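PAPER CUPS, AND WHY YOURS ARE ON THE FLOOR

Nobody writes in about teapots. What people write in about is paper cups: how to get one off the stack without getting four, where to keep the rest, and whether the stack in the church hall that has been leaning since November is anyone's responsibility. (Yours, if you noticed it.)

So we asked Youssra Ezzat, who ran the coffee stand at the Polat craft market for 12 winters, and added a few things learned by dropping them.

Upside down, always

Stack them bottoms up. The rim is the widest part of the cup and makes a decent foot, and the part people drink from stays out of the dust. A stack standing right way up on its narrow base will wait until you have a line of customers and then go over slowly enough for everyone to watch.

The only cup whose inside is exposed in a right-way-up stack is the top one, which is also the one the first guest gets. If you must stack that way, put a clean saucer on it.

How high is too high

Ezzat's rule is that a stack should never come higher than the elbow of whoever is serving. Mine is that if you have started steadying it with your other hand, you passed the limit two cups ago. Two short stacks side by side beat one tall one, and they take up only one more cup's worth of table.

Set the stack well in from the edge where people stand. Coats are the enemy here, along with handbags and anyone telling a story with their arms. 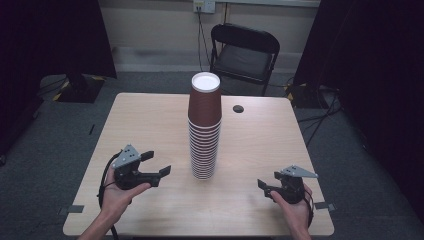

Page 74

On a bare table like this one, with nothing else to lean on, push the cups down snugly before you let go. Snugly, mind. There is a point just past snug where the whole lot becomes a single cardboard log, and you will be prying at it with a thumbnail while the coffee goes cold.

If the table has a cable hole, keep the stack off it. A rim that sits half on a hole sits on nothing much, and the tilt gets worse all the way up. Same goes for tape, table runners with embroidery, and the seam where two folding tables pretend to be one.

Getting one off

Take the top cup low down by its sides, near its rim, and give it a small twist as you lift. Straight up brings its neighbor along. Squeezing the base end does nothing except dent it.

If two come up together, don't pull. Roll the pair between your palms for a second or two, as if warming your hands, then twist. For a really stubborn pair, press the rim of the outer cup very slightly out of round so some air gets in between. They part with a small sigh – yours or theirs.

Cups that still won't separate can go to the seed-starting department. Or use them as one thick cup for somebody who likes very hot tea.

Storing what's left

A sleeve of cups that has been opened will never again be the length it was. Fold the plastic over and close it with a clothespin, or slide the stack into a clean bread bag. Lay it on its side on a shelf with nothing on top. Ehab Ouali keeps his in a length of wide cardboard mailing tube with a sock over the end, and reports that the only trouble has been guests asking about the sock.

Keep them away from the stove and out of the cupboard with the onions. Paper picks up smells, and a faint onion note improves very few coffees. Damp basements are no good either: a rim that has gone soft stays soft, and a lid won't grip it.

How many to buy

For a gathering of 70, people will tell you to buy 70 cups. These people have never hosted anything. Guests put a cup down, lose sight of it and take another. Allow two each and leave a marker by the stack so names can be written on. Half of them will ignore the marker.

Buy plain ones if you can. Leftover plain cups get used up; leftover cups with pumpkins on them stay in the house until the children leave for college.

Next: lids, and the drawer they live in, page 263.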